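Project report: setup and care of the two-hand gripper station

Our group was given one station to look after for the term. It has two hand-held grippers, a table and a tray. The class calls the pair Jorum. The job was to write down how the station is set up and what has to be checked before anyone records a task on it.
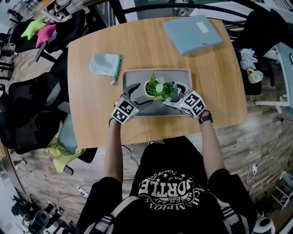
Noeline Mudgway

Setup

The tray goes in the middle of the table. The operator stands at the near edge with one gripper in each hand. Each gripper carries a white cube with square markers, and the tracking software reads the markers to get the position of the hand. If a marker is dirty or a thumb covers it, the position jumps. We wipe the cubes with a dry cloth before each session and start with both held over the tray.

We use a small potted plant as the test object. The leaves give under the jaws and the pot does not, so a bad jaw gap shows up fast.

Daily checks

Isabelle Carrier wrote the first checklist and I cut it down to one page. Open and close each gripper ten times. Look at the finger pads for grit. Tighten the cube screws by hand only. Start the log and read the closed value for each side. Ours should be 62. On the left gripper it had crept up to 368 by December, and closing it harder made no difference.
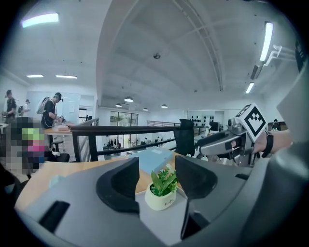 Figure 2. Test plant between the finger pads, second gripper at right.

Repair

Fedir Vasylenko took the left gripper apart and found a loose set screw on the finger linkage. He refitted it and we ran the zero routine again. The closed value went back to 62. We logged 33 test grasps after the repair and the value held through all of them.

Still to do: the spare pads from Whitelaw have not been fitted, and the checklist needs a line for the set screw.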